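Sollbridge 재단 귀중

Clakcombe 마을 부엌 도서관 사업 중간 보고서
작성: Iqra Jafri
제출일: 2019년 8월 27일

담당자 Tahira Paracha 님께

안녕하십니까. 지난번 보고서를 보낸 후에 우리 사업이 어떻게 진행되었는지 보고드립니다. 한국어는 저의 모국어가 아니기 때문에 문장이 조금 딱딱할 수 있습니다. 이해가 안 되는 부분이 있으면 연락해 주십시오. 숫자는 Saqib Awan 씨가 대여 장부와 비교해서 확인했습니다.

1. 사업의 개요

부엌 도서관은 주민이 자주 쓰지 않는 부엌 도구를 사지 않고 빌려 갈 수 있는 곳입니다. 큰 냄비, 국수 기계, 잼을 만드는 도구, 저울, 식품 건조기 같은 물건을 빌려줍니다. Clakcombe에는 작은 집이 많고, 부엌에 수납장이 부족한 가정이 많습니다. 한 해에 한 번 쓰는 냄비를 일 년 동안 보관하는 것은 이런 집에서 쉬운 일이 아닙니다.

재단의 지원금은 물건의 구입과 수리, 선반 설치, 그리고 대여 담당자의 시간제 급여에 사용하고 있습니다. 급여는 Milagros Bermúdez 씨 한 사람에게만 지급합니다.

2. 대여 현황

이번 보고 기간의 대여는 모두 259건입니다. 신청서에 쓴 목표보다 많습니다. 그러나 이 숫자를 조심해서 보아야 한다고 생각합니다. 같은 사람이 같은 물건을 연장한 경우도 장부에는 새로운 대여로 기록되었습니다. 다음 기간부터는 연장을 따로 기록하겠습니다. 이미 지나간 기록은 고치지 않고 그대로 두었습니다. 나중에 나누려고 하면 기억에 의지해야 하므로 오히려 틀릴 수 있습니다.

가장 많이 나간 물건은 잼 냄비입니다. 초여름에는 딸기 때문에, 그 다음에는 자두 때문에 예약이 계속 있었습니다. 예약이 겹치면 먼저 신청한 사람에게 주는 것이 원칙이지만, 과일은 기다려 주지 않습니다. 그래서 Milagros 씨가 두 가정에 전화를 해서 오전과 오후로 나누어 쓰게 한 일이 있습니다. 두 가정이 모두 만족했다고 들었습니다.

반대로 식품 건조기는 거의 나가지 않았습니다. 이유를 물어보니 사용 시간이 길고 소리가 커서 밤에 켜 놓기 어렵다고 합니다. 이 물건은 도서관 안에서 쓰는 방법을 생각하고 있습니다. 주민이 썬 사과를 아침에 맡기고 다음 날 찾아가는 방식입니다. 전기 요금을 누가 내는지는 아직 정하지 못했습니다.

컵과 접시의 대여도 늘었습니다. 이것은 우리가 예상하지 못한 부분입니다. 돌잔치나 장례 후의 식사처럼 손님이 많이 오는 날에 빌려 갑니다. 일회용 컵을 사지 않아도 되어서 좋다는 의견이 반납 카드에 여러 번 나왔습니다. 다만 컵은 잘 깨지고, 상자에 포개어 넣으면 손잡이가 상합니다.

3. 파손과 분실

이번 기간에 파손된 물건은 11개이고, 그 중 컵이 제일 많습니다. 분실은 2개입니다. 국자 하나와 체 하나인데, 둘 다 비싼 물건은 아닙니다. 빌린 사람에게 편지를 한 번 보냈고, 답장이 없어서 더 요구하지 않았습니다. 이 결정에 대해서 안에서 의견이 달랐습니다. Jawad Arain 씨는 작은 물건도 끝까지 찾아야 규칙이 지켜진다고 했습니다. 저는 국자 때문에 이웃이 도서관에 다시 오지 못하게 되는 것이 더 큰 손해라고 생각했습니다. 재단에서 이런 경우에 대한 지침이 있으면 알려 주시기 바랍니다.

수리는 Jawad 씨가 맡고 있습니다. 저울의 건전지 뚜껑, 냄비 손잡이의 나사, 국수 기계의 손잡이를 고쳤습니다. 국수 기계는 빌려 간 분이 물로 씻어서 안쪽에 녹이 생겼습니다. 설명 카드에는 물로 씻지 말라고 써 있었지만 글씨가 작았습니다. 카드를 다시 만들었고, 이번에는 그 문장을 맨 위에 크게 썼습니다.

4. 공간과 보관

선반은 계획대로 설치했습니다. 처음에는 물건을 종류별로 놓았는데, 사용해 보니 무게별로 놓는 것이 더 편했습니다. 무거운 냄비는 아래, 가벼운 그릇은 위에 있습니다. 이름표도 다시 붙였습니다. 이 일에 나흘이 걸렸고, 그동안 대여를 쉬었습니다. 문 앞에 안내문을 붙였지만 그것을 모르고 먼 곳에서 오신 분이 있어서 죄송했습니다.

컵의 보관에 대해서는 여러 가지를 비교하고 있습니다. 상자에 칸막이를 넣는 방법, 벽에 고리를 다는 방법, 기둥 모양의 컵 걸이를 쓰는 방법이 있습니다. 벽의 고리는 건물 주인의 허락이 필요해서 뒤로 미루었습니다. 컵 걸이는 자리를 적게 차지하고, 빌려 갈 때 함께 가져갈 수 있습니다. 손님이 많은 날에 식탁 위에 그대로 놓고 쓸 수도 있습니다. 단점은 머그컵에만 맞고 손잡이가 없는 잔에는 쓸 수 없다는 점입니다.
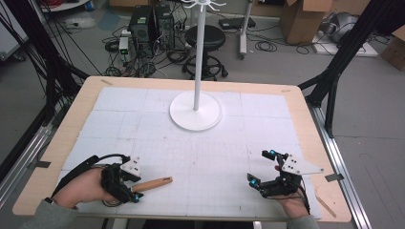
흰색 컵 걸이, 격자무늬 판 위
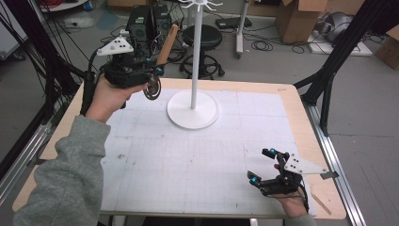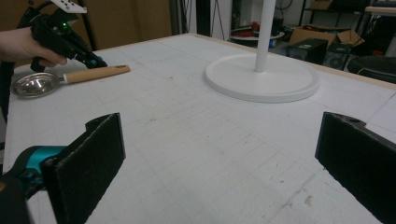
칸막이 상자는 Fodow에서 견적을 받았습니다. 가격은 우리 예산 안에 있지만 배송이 늦습니다. 급하지 않으면 가을까지 기다리고, 그동안은 신문지를 사이에 넣어서 쓰려고 합니다. 신문지는 주민들이 많이 가져다 주어서 부족하지 않습니다.

5. 요리 모임

신청서에는 요리 모임을 네 번 한다고 썼고, 4회를 모두 마쳤습니다. 첫 모임은 잼, 두 번째는 손국수, 세 번째는 콩 요리, 마지막은 남은 빵을 이용한 음식이었습니다. 콩 요리 모임에는 사람이 적게 왔습니다. 같은 저녁에 학교 행사가 있었다는 것을 우리가 미리 확인하지 않았습니다. 남은 콩은 참가자들이 나누어 가져갔습니다.

손국수 모임은 반응이 제일 좋았습니다. 그러나 밀가루가 바닥에 많이 떨어져서 청소 시간이 길었습니다. 다음에는 시작하기 전에 바닥에 천을 깔 것입니다. 참가비는 받지 않았고 재료비는 예산에서 썼습니다.

6. 예산

물건 구입비는 계획보다 조금 적게 썼습니다. 주민이 기증한 냄비가 좋은 상태였기 때문입니다. 수리비는 계획보다 많이 썼습니다. 국수 기계의 부품 값이 가장 큰 원인입니다. 구입비의 남은 금액을 수리비로 옮겨도 되는지 허락을 부탁드립니다. 영수증 사본과 자세한 표는 별도의 봉투로 보냅니다. 선반 공사 영수증에는 날짜가 흐리게 찍혀서 Saqib 씨가 업체에 다시 발행을 부탁했습니다. 받으면 바로 보내겠습니다.

7. 다음 기간의 계획

10월에는 김장과 비슷한 겨울 저장 음식을 준비하는 가정이 많아집니다. 큰 대야와 유리병의 예약을 미리 받을 생각입니다. 예약표는 지금 종이로 쓰고 있는데, 전화로 예약하는 분과 직접 오시는 분의 기록이 가끔 겹칩니다. 우선 공책 한 권으로 합치고, 전화를 받는 사람도 같은 공책에 쓰기로 했습니다.

여는 시간에 대한 요청도 있습니다. 일을 하는 주민은 저녁에만 올 수 있습니다. 한 주에 하루 저녁을 여는 것을 시험해 보고 싶지만, Milagros 씨의 근무 시간이 늘어나므로 급여 항목을 다시 계산해야 합니다. 계산한 표를 다음 달 안에 따로 보내드리겠습니다.

재단에 확인을 부탁드리는 것은 다음과 같습니다.
구입비에서 수리비로 금액을 옮기는 것
작은 물건의 분실에 대한 지침
저녁 시간 시험 운영에 급여 예산을 사용할 수 있는지

읽어 주셔서 감사합니다. 방문을 원하시면 오전이 좋습니다. 오후에는 반납하러 오시는 분이 많아서 이야기할 자리가 부족합니다.

Iqra Jafri 드림
Clakcombe 부엌 도서관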